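What the Arm Budget Looked Like Before and After I Got Real About It

I promised a money post back in March, when I was still telling everybody the second arm would be "basically the same price as the first one, maybe a little less." So, the money post!

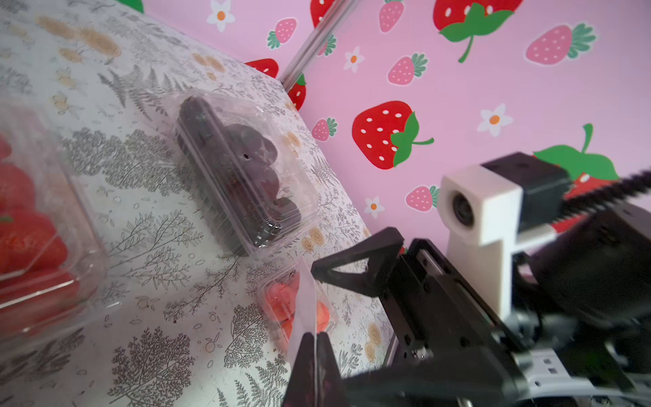
Quick recap if you came in from the gripper post or from a search engine: I'm building up a small two-arm setup at home to do produce packing, mostly fruit in clear plastic clamshells, and I write down whatever I learn as I go. I have one arm that I'm happy with. I want a second. Between those two sentences there is a spreadsheet with 38 rows in it, and I've been living inside that spreadsheet for most of the spring.

My original budget had six rows. Arm, gripper, camera, table, computer, "misc." I'd put $110 next to misc, and I remember feeling generous about it.

Let me talk about misc for a while, because misc ate me alive.

The first thing that came out of misc was cable sleeving. I didn't own any. For the first couple of weeks the camera cable just hung off the arm in a loop and I kept an eye on it, and then one evening the wrist went around the long way and took the connector with it. The camera was fine. The connector was fine-ish. I bought braided sleeve, I bought the little clips, I bought a longer cable so there would be slack at the elbow, and then I bought a shorter cable because the long one had too much slack at the elbow. If you're planning a build, get one good sleeve and three lengths of cable up front and return whatever you don't use. It's cheaper than what I did.

Then fasteners. I have a drawer of screws! I have had that drawer for years! None of them were the right length for the camera bracket. You'd think a bracket would come with screws, and mine did, but they were for mounting to a thicker plate than the one I've got. A little assortment box fixed it and I've now used maybe a quarter of the box, so let's call that one an investment.

Then fruit. I really did leave fruit out of the budget. My first plan was to practice with fake grapes, and I still think fake grapes are okay for checking whether the arm gets where it's supposed to go. But the plastic ones I had were light and stiff, and the box slides differently when it has real weight in it, and the lid behaves differently too. So grapes and strawberries went on the sheet as their own row, monthly, along with the empty containers I save up. We eat the fruit afterward, in case you're worried. There has been a lot of jam. My neighbors have jam.

Clamshells deserve their own paragraph. The lids are thin and clear and bendy, the little tab is never where you want it, and two boxes from the same store can close completely differently. They're also hard on cameras, since you're asking the thing to find an edge that is mostly a shine. I went back and forth for ages over whether that was a camera problem (spend money) or a lighting problem (spend less money) or a me problem (free, supposedly). I ended up putting a modest amount into lighting and a lot of evenings into me. The camera upgrade is still on the sheet, grayed out, and I visit it sometimes.

So, on to the bigger purchase.

I had it down to two arms. The Kershaw is the one I know, same family as what I already have, and the sensible choice in every boring way: same mounting pattern, same software, same spare parts. The Ponar is newer, reaches a bit farther, and the quote came in lower. When I put just the two arm prices side by side the Ponar won by enough that I'd more or less picked out where to put it.

Then I emailed Miroslava Pasichnyk, who I met through the comments on the old gripper post and who has bought far more of this stuff than I have (she does it for a living, for a small packing line, with somebody else's card). I sent her my side-by-side and asked her which one she'd get. She wrote back with a list of questions and no answer at all. Did the Ponar price include the power supply? Did it include the wrist adapter? What would I do with my spare fingers? How long would I be without a working setup while I figured out the new one, and had I put a number on that?

I had put a number on none of it.

The power supply was not included. The wrist adapter was not included and had a lead time. My spare fingers wouldn't fit without a different plate. By the time I'd filled in her questions, the gap between the two had shrunk to $146 in the Ponar's favor, and that was before counting any of my evenings. For $146 I'm not learning a whole new set of error messages. Kershaw it is, once I've saved up the rest.

I want to be fair to the Ponar here. If I were starting from an empty table I might well go the other way, and the extra reach would be lovely. It's just that I'm not starting from an empty table, and I'd been pricing things as if I were.

A few people asked what my total cap is. It's $2,000 for this phase, and that covers everything that isn't the computer, which I already had. The arm takes the biggest bite. I set the cap by looking at what I could put away without having to have a conversation at home about it, and then having the conversation anyway. It went fine. There was one request, which was that the second arm not come into the kitchen, and I've agreed to that in principle.

Now, the table. I'd planned on a proper bench with a drilled top, and it was one of the first things I cut. I still want one! But I priced it, and then I priced a length of rail and some clamps, and the bench went to the bottom of the sheet in about the time it takes to make coffee. The tradeoff is that I check my positions more often than I'd like. I have a little routine before each session where I send the arm to a few known spots and make sure it agrees with me about where they are. Five minutes, most days. If the second arm makes that ten minutes I can live with it, and if it makes it thirty then the bench comes back up the sheet.

Grippers. I've stuck with two-finger grippers and I'm budgeting for a second one to match. I did get a quote for a suction setup from Bameck, mainly out of curiosity, and it was a nice clear quote with every fitting listed on it, which I appreciated after the Ponar business. But suction wants a pump, and the pump wants somewhere to live, and I've heard that kind of pump through a wall before. Also, my whole interest is in the fiddly part, holding a box steady and getting a lid to behave, and I'd like to keep both hands the same while I work on that. What I am buying is extra fingers. Fingers are consumables. I wish I'd thought of them that way from the start, the same way you think of printer ink, because then I wouldn't have spent an entire weekend waiting on a replacement pair with the arm just standing there.

On that subject, here's how the sheet is laid out now, for those who asked. Every item has a column for price, a column for shipping (do not skip shipping, my goodness), a column for lead time, and a column that says what stops working if this breaks and I don't have another. That last column was Miroslava's idea too. I sort by it whenever I feel like buying something fun. The fun things are never near the top. The top is fingers, camera cable, power supply, and one specific little connector that costs almost nothing and has ruined two evenings.

I've also started writing down what I didn't buy and why. It sounds fussy, but I'd researched the same cheap depth camera three separate times, each time rediscovering the same complaint about shiny surfaces on page two of the reviews. Now there's a row for it with "no, see clear plastic" next to it, and I've saved myself a fourth go.

What about used? I looked. There's a surplus place out in Tetstead that gets lab clear-outs now and then, and I drove over one morning with a tape measure and high hopes. They had two arms on a pallet, older than I wanted, no controllers. They couldn't tell me where the controllers had gone and I couldn't find replacements for less than I'd pay for something new. I did come home with a box of clamps and a very good lamp for next to nothing, so I'd go again. I'd go again for lamps, anyway. For an arm I want somebody on the other end of an email address.

Here's my order of buying, as it stands this week. Second set of cables and sleeves first, since they help the arm I've already got. Then spare fingers. Then the matching gripper, which I can bolt onto the current arm and test well before the new arm shows up (if it's got a fault I want to find that out inside the return window, please). Then the arm itself. The camera upgrade comes after all of that if there's anything left under the cap, and there probably won't be.

One thing I'm still stuck on is whether to get a second wrist camera right away or run the new arm off the one I've got plus something fixed overhead. The fixed one would be cheaper. But I'm used to working from the wrist view, and when I'm trying to sort out what went wrong with a lid it's the view I go to first. I've got it in the sheet both ways with a question mark in each. If you've run two arms with only one wrist camera between them, please leave me a comment, I'd love to hear how you got on, and especially whether you ended up buying the second one anyway.

Misc is currently at $110 again, by the way. I split out everything that used to be in it, gave each thing its own row, and then put a fresh misc at the bottom with the same number in it. So far it's had a roll of tape and a bag of zip ties.

Next post is cable routing, with the elbow problem, and then I owe a couple of you the jam recipe.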